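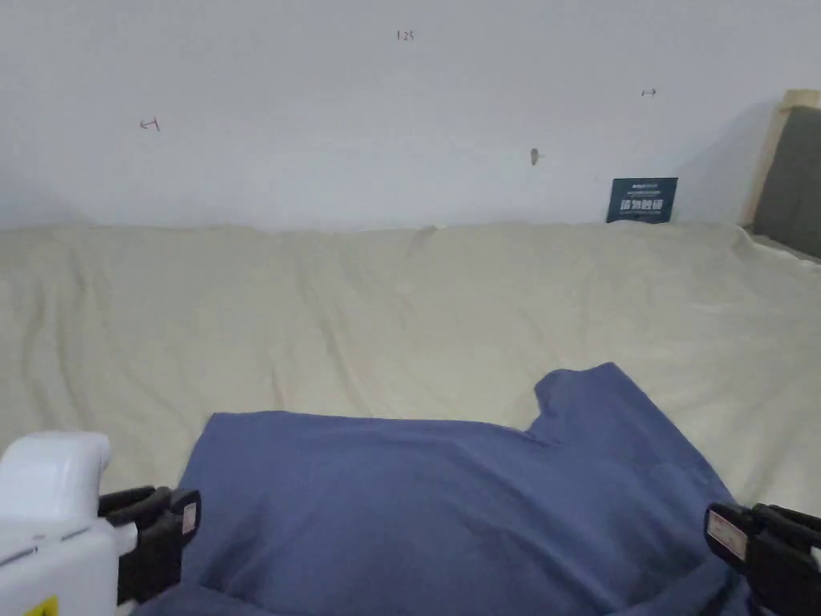 Dondham Shared Workshop – Automation and Robotics Group

Vostik (hand-held gripper)

December 2021
By Narayanan Iyengar

Vostik is a hand-held two-finger gripper developed at the Dondham Shared Workshop for the study of cloth handling. It is carried and operated by a person, and is intended to record how garments are grasped, lifted and folded so that the same motions can later be attempted by a robot arm. The project was begun by Youssra El-Sayed, a member of the workshop, and has been continued jointly by El-Sayed and the author. Much of the assembly took place at the Dondham bench, while garment trials have been carried out mostly in members' homes.

Construction

The gripper consists of a rounded housing of glossy white plastic, from which two black fingers extend. The fingers are angular in form, with ribbed sections along their length, and each carries a small label near its inner side. A yellow warning label is fixed to the housing. The fingers open widely enough to sit on either side of a T-shirt laid partly spread out, a posture used when the operator approaches a garment before choosing where to grasp it.

The opening and closing of the fingers is controlled by a trigger, which is linked to the jaw mechanism by a short cable. An earlier version used a rigid linkage in place of the cable. It was abandoned because the linkage transmitted every movement of the operator's hand to the fingertips, and thin fabric tended to slip free before the jaw had fully closed. The cable has a small amount of slack, taken up by a return spring, and the spring must be replaced when the fingers no longer reopen to their full width.

The jaw position is read by a sensor inside the housing and stored on a memory card. The wiring was redone in May, when the original connector was found to work loose under repeated wrist rotation. The replacement is soldered directly to the board and strain-relieved with a loop of heat-shrink tubing.

Cost

The total cost of the build to date is $3,450, including two sets of fingers that were later discarded. Of this amount, $1,000 was provided by the Dondham small projects fund and the remainder was paid by the builders. The electronics accounted for $300. Tools already held by the workshop are not included in these amounts.

Work surface and garments

Trials are conducted on a flat surface covered with a plain sheet. A cream sheet against a pale wall has been preferred, as a coloured garment such as a blue T-shirt remains easy to distinguish from its background. The sheet is not ironed or pulled tight. Folds and creases in the covering are considered part of the ordinary conditions under which household laundry is handled, and the builders have made no attempt to remove them.

The T-shirt is the standard garment for the project. It has few fastenings, and its sleeves, neckline and hem provide several distinct places to grasp. It also presents the main difficulties of the task: the cloth bunches readily, one layer may hide another, and a sleeve that stands up from the rest of the garment can be mistaken for a corner. Towels were used in the first weeks but were set aside once the basic square fold could be repeated reliably.

Procedure

A session begins with the garment placed on the sheet without arrangement. The operator brings the gripper toward the cloth from the near side, positions the fingers, closes the jaw and carries out the fold. The garment is then shaken out and put down again. Sessions of 200 folds have been completed, although operators are asked to stop earlier if the wrist becomes tired – the weight of the housing is noticeable after long use, and movements recorded late in a session are generally less regular.

Recordings in which the cloth is dropped are kept and marked as such. El-Sayed has argued that these are of equal value to the successful attempts, as they show the recovery movements that a person makes without planning them. Trouser folding has been tried on a small number of occasions and is not covered by the present procedure.

Related builds

Vostik follows an earlier workshop device known as Stolia, a fixed clamp mounted on a sliding rail. Stolia could grasp the edge of a towel but could not turn it, and the rail has since been removed for use elsewhere. A second hand-held unit, provisionally named Amrani, is in preparation. It will retain the two-finger arrangement and use a lighter trigger assembly, with the memory card moved to the rear of the housing, where it can be changed without removing any screws. The fingers of the two units are intended to be interchangeable.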